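Accueil | Projets | Tutos | Patrons | Contact

# Aubert - carnet de bidouilles pour collants et serre-têtes

Bienvenue dans le dépôt ! J'y range tout ce qui me sert à customiser des accessoires : les gabarits à imprimer, mes fichiers de motifs, et la grosse liste de références de perles et de galons que je traîne depuis mes débuts. Au départ c'était un dossier en vrac sur mon ordi, puis des copines m'ont demandé les patrons, puis les copines des copines... bref, maintenant c'est propre (enfin, presque).

## Ce qu'il y a dedans

- `motifs/` : 151 dessins vectoriels, du petit semis de fleurs au grand rinceau qui monte jusqu'au genou
- `gabarits/` : les jambes à plat, tailles 1 à 4, plus les serre-têtes larges et étroits
- `references.csv` : 2074 lignes, une par fourniture
- `essais/` : mes notes de pose, colle par colle, avec les ratages

Le fichier `references.csv` a six colonnes : nom, type, couleur, diamètre ou largeur en mm, poids au mètre, et « tient_au_lavage ». Cette dernière vaut oui, non ou bof. Oui, « bof » est une vraie valeur, pensez-y si vous filtrez le tableau ! Je n'ai rempli la colonne que pour 784 fournitures, celles que j'ai cousues ou collées moi-même. Pour les autres la case est vide, et je préfère une case vide à un avis au pif.

Les galons viennent surtout de chez Lidex (un bonheur, leur velours côtelé en 20 mm) et les strass de chez Idambridge. Les couleurs sont notées telles qu'elles figurent sur l'étiquette du fournisseur, donc « vieil or » chez l'un et « laiton » chez l'autre peuvent être la même chose à l'œil. J'ai commencé un tableau d'équivalences, il est dans `essais/couleurs.md`, et il lui manque encore tous les verts.

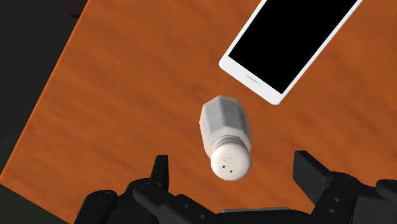

## Imprimer les gabarits

Tout est en A4, à 100 %, sans ajustement à la page. Mesurez le petit carré témoin en haut à gauche avant de découper : il doit faire 5 cm pile. Pour les jambes il faut scotcher trois feuilles bord à bord, les repères en losange se rejoignent.

Glissez ensuite un carton dans le collant - un calendrier périmé marche très bien - et reportez le motif au crayon craie. Ne tirez pas trop sur la maille ! Un motif tracé sur un collant trop tendu se ratatine dès qu'on enlève le carton, et j'y ai laissé une belle paire prune.

## À savoir avant d'utiliser

Les motifs `eltimmont_*` sont une petite série à part, que j'ai baptisée Eltimmont, prévue pour du 60 deniers minimum. Sur un voile fin, ça file. Les tailles 3 et 4 ont été moins essayées que les autres, alors si la cheville tombe trop bas chez vous, écrivez-moi et je corrige.

Usage perso et petites ventes : allez-y, avec un lien vers le dépôt. Merci de ne pas revendre les fichiers eux-mêmes.

## Dernières modifs

Jeudi 3 juin 2021 : rinceaux redessinés, doublons retirés du CSV, taille 2 rallongée d'un centimètre à la cuisse. Il me reste les serre-têtes rembourrés à numériser, avec leur patron de doublure.

Contact | © 2021 Carnet Aubert | Haut de page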